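### 3.2 What a bowl sits on

I'll admit I didn't plan to write a whole section about table coverings. When Teresa Quintela and I started the Barkside study, I thought of the cloth as background, something you throw over the table in September and forget. Then I read the 266 comments people left us, and a lot of them were about the cloth!

We'd asked people to judge how full a bowl would look with one piece of fruit in it (see 3.1 for the wording). On bare tabletops the answers bunched up nicely. On red they spread out, and the pale bowls spread out the most. My guess is that a strong color pulls the eye to the rim - people talked about "the edge" far more often - but I can't prove that from these answers, and Teresa thinks it's the texture of the fabric doing the work. We still argue over it.

Fruit color matters too. Green against red is about as loud as a table gets, and a lime beside a bowl seems to make people think about putting it in (one person wrote "just drop it in already"). I've left those replies in the totals, because I like them and because they answer the question in their own way. 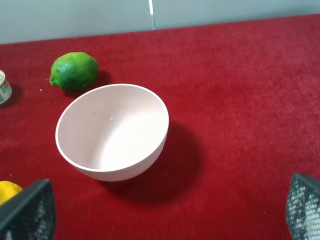 *Section text and Figure 4: Pavithra Thomas, with Teresa Quintela*

**Figure 4.** Pale pink bowl, empty, on red fabric, with a lime behind it.

The bowl in Figure 4 is close to white in strong light, and several people called it white without a second thought. I counted "white" and "pink" as the same answer for pale bowls, then ran it again with them split. The spread on red stayed put both times, and both versions are in Table 5.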